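Is the Pledero tabletop arm worth renting for a small pottery?

Asked by Čestmír Říha, November 24, 2021

Hello everyone, and thank you in advance to anybody who reads to the end of this. My wife and I make tableware in a village called Stullden, and we have been offered a rental on the Pledero arm with the two-finger gripper. The dealer's plan is that it lifts finished bowls off a table and sets them into the packing trays while we get on with glazing. The rental runs for 30 days and they include 2 visits from a fitter.

My worry is breakages, because our rims are thin and no two bowls are quite alike. Has anyone used one for crockery? And is the Menance software as friendly as the brochure makes out? Neither of us is young and neither of us writes code.

Aidan Ó Néill

Hello Čestmír, I've had the Pledero since April, mostly for cups and small bowls, so I'll tell you what I can and you must forgive me if I ramble.

The arm is good. It is steady, quiet enough to have the radio on beside it, and it goes back to the same spot all day long. The gripper is where you'll spend your time. With a bowl you have two choices, really — close on the rim with one finger inside and one outside, or open wide and take the whole body from above. I began with the rim and chipped 8 pieces in the first week, all of them my own fault for leaving the closing force where it was set at the factory. Turn it right down, then bring it up a little at a time until the bowl stops slipping.

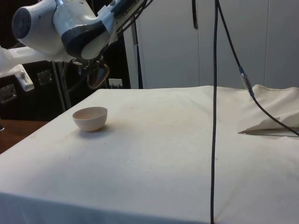

The other thing I'd say is to put a cloth over the table before you try a single pick. On bare wood the fingers knock the foot of the bowl and it skates off, whereas on cotton it stays put and a small drop does no harm. Pull the cloth tight, though, as a ruck under the foot will tilt the bowl and the fingers come down crooked. And do get your cables tied back early on. I put that off for far too long and had one snag on the wrist.

As for Menance, you move the arm by hand to where you want it and press save, and that part my mother could do. Changing the order of the steps afterwards is fiddly. Keep the fitter's second visit for that, once you know what you want to ask.

zeman_fan

We had the Zeman one at work, it was fine. Never tried it on bowls. Ask for a discount.

Marrowfield Kitchenware

Agree with Aidan about the closing force. I would only add that you should try it with your seconds, and with the full range of sizes, before you sign. Our dealer let us bring 10 pieces along to the showroom and spend a morning there. The small ones went beautifully, but the widest was more than the fingers could open to, and I was very glad to learn that before any money had changed hands. Ask about longer fingers too — ours were an extra on the bill.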